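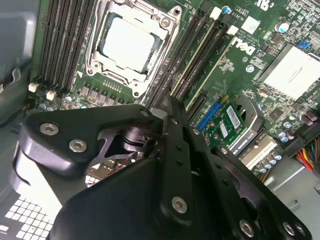 ## Keeping the Office Computer in Service: An Interview with Ksawery Jasińska

Ksawery Jasińska has managed equipment services at the Garka Institute since the department moved into the Mavromatis Building. The office maintains 319 desktop computers, most of them used by teaching and administrative staff. In an interview for this bulletin, Jasińska discussed the Institute's decision to extend the working life of its machines from three years to five.

The change was first proposed during the last budget review. Under the earlier policy, a computer was replaced at the end of its third year, whatever its condition. Jasińska described that rule as simple to administer but hard to defend.

"We were sending out machines that had years of work left in them," Jasińska said. "A person who writes letters and keeps a class list does not need what the engineering staff needs. We treated both desks the same way."

Each computer is now inspected at the start of its fourth year. Technicians clean the inside of the case, test the memory and the hard disk, and replace fans that have become noisy. A machine that passes is returned to the same desk where possible. One that fails is kept for parts.

Asked whether staff had objected, Jasińska acknowledged that the first months were difficult. Several departments had already planned for new equipment, and the Menden branch asked for a full exemption.

"Menden had a fair argument," Jasińska said. "They are a long drive from our workshop, and a failed power supply there can cost someone two days. We did not give them the exemption. We gave them a shelf of tested spares and trained one of their own people to fit them."

Records of each repair are kept in Pemis, the Institute's inventory system. Jasińska noted that the older entries are of limited use. Many say only "fixed" or "returned to user," and a technician reading them later cannot tell which part was changed.

"I have asked for one full sentence per repair," Jasińska said. "It takes less than a minute. Some of my colleagues still consider this a great hardship."

The office has also changed the way it handles retired equipment. Hard disks are erased before a computer leaves the building — a step that was formerly left to the receiving party — and usable machines are offered to schools in the district. Jasińska declined to estimate how many would be given away this year, saying that the number depends on the condition of the Menden machines.

On the question of cost, Jasińska was cautious. Savings on new purchases are partly offset by bench time, and memory prices have not been steady enough to plan around. A full accounting will be presented with the next budget.

Staff who wish to have a computer inspected early may leave a written request at the equipment counter in the Mavromatis Building. Requests should include the inventory number and a short account of the problem.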